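Secondhand Clothes Online: Frequently Asked Questions

Is buying used really cheaper?
Sometimes. A plain sweater on Golob can cost less than a new one until you add shipping and the buyer fee. Work out the full total before you get excited about the listing price.

What does "like new" mean?
Whatever the seller wants it to mean. I have had "like new" items with pilling under both arms. Ask for a close photo of the cuffs, collar and underarms. A seller who won't send one has told you enough.

Can I trust the star ratings?
Up to a point. Woltance shows one seller with 778 reviews, and most of the ones I read were a single word. Read the bad ones first and see how the seller replied.
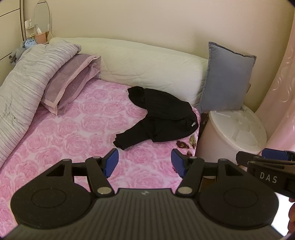
Are the measurements any good?
Size labels vary too much between makers to be much use, so ask for chest and sleeve length in inches and compare them with something you already wear. Femke Van Loon, who edits this page with me, asks for every number twice. I used to think that was overkill.

Is "authenticated" worth paying for?
I doubt it for everyday clothes. Grornov charges extra for the badge, and its help page doesn't say who does the checking. For a pricey coat, maybe – but read the refund terms first.

Do I need to wash things before wearing them?
Yes, even when the listing says "freshly laundered." Follow the care label. If it has been cut out, use cold water and skip the dryer.

What if the item never shows up?
Open a claim inside the app before the deadline, and don't let a friendly seller talk you into waiting past it. Keep your messages on the site too. Screenshots from another app may not count.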